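Wakedow Project: Progress Report to the Gutum Fund
Second reporting period, ending in May

Summary

We're very pleased with how this period has gone. When we last wrote, the project had a rig that worked on good days and a set of recordings we were nervous about showing anyone. We now have 3155 usable demonstrations, all made by hand with the paired grippers, and the first policies trained on them are doing things we had pencilled in for the autumn. There are problems too, mostly to do with soft objects, and they are set out further down.

What we said we would do

The plan for this period was to move from rigid household items (mugs, boxes, the wooden blocks everyone starts with) to things that bend, sag and catch. We chose shop tasks because they are full of such things and because the movements are short enough to repeat many times in a morning. The agreed list was folding tea towels, bagging small goods, threading belts on to hangers, and putting hats on and off a display rack.

We also promised to retire the old joystick control, and we have done so. It served us well at the Kidus workshop last year, but a two-handed task took so long on it that demonstrators lost the thread halfway through. Holding a gripper in each hand is so much more natural that new people are making recordings worth keeping on their first afternoon, which still delights us!

Hat rack task

This has become the favourite in the room. The rack has two tiers of thin wire spokes, and it turns out to be a lovely teaching object, if an unforgiving one: a gripper that comes in slightly too low knocks a spoke, and one that comes in too high pinches nothing but cloth. The demonstrator has to decide which hand leads, where on the hat to take hold, and what the other hand should be doing in the meantime. Those small decisions are exactly what we want the robot to pick up.
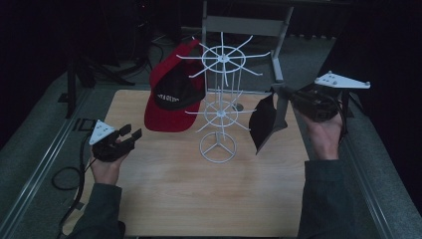
Purves, reading a draft of this section, asked whether two hands were needed at all, given that a person would hang up a cap with one and carry on talking. It was a fair challenge, and the reply went on to suggest that we might be teaching the robot a habit it would later have to lose. Purves would like to see a one-handed set recorded alongside, with the same hats and the same rack, so that the two can be compared properly.

We like this idea and have started on it. The one-handed set stands at 261 demonstrations so far. It is too early to say which way the comparison will go, but our hunch is that stiff caps will be fine with one hand and that softer hats will want the second hand for steadying. If we're wrong, the robot arm can be left with a free gripper for other work, and that would be a very welcome thing to be wrong about.

Results so far

On the hat rack, the latest policy completed 83 per cent of its trials with hats it had been trained on. With unfamiliar hats the figure is lower and jumps about from one batch to the next, so we would prefer to report it once it has settled. Most failures come at the moment of letting go: the hat is in the right place, the fingers open, and the brim drags on the way out. Watching our own recordings again, we noticed that people give a tiny wiggle as they release. Some do it every time and some never do. We have asked all demonstrators to try it, and the newer recordings are noticeably cleaner at that step.

Tea towels are going well when the towel starts flat and poorly when it starts in a heap. Bagging is ahead of plan. Belts are behind, and we have paused them until the new finger pads arrive.

Problems and changes

Cables remain a nuisance. They pull on the wrist during wide movements, and you can see people shorten their reach to avoid it, which then shows up in the data. We are trying an overhead line.

Tracking drops out when one gripper passes in front of the other. We lost nearly a week of recordings to this before we understood the cause. Checks now run straight after each recording, so a bad one can be done again while the table is still set up.

Tired hands make poor data. Sessions are now shorter, with five demonstrators taking turns, and the afternoon recordings have improved a good deal as a result.

Next period

Finish the one-handed hat set and report the comparison.
Restart belts with the new pads.
Record tea towels from a heap, with at least two different starting piles per demonstrator.
Take the rig back to Kidus for a week and see how it copes with daylight.

Spending is in line with the agreed budget, apart from the finger pads, which cost more than quoted. We have covered the difference from the travel line and do not need any change to the award. Members of the fund are warmly invited to come and try the grippers for themselves; mornings are best, before ten.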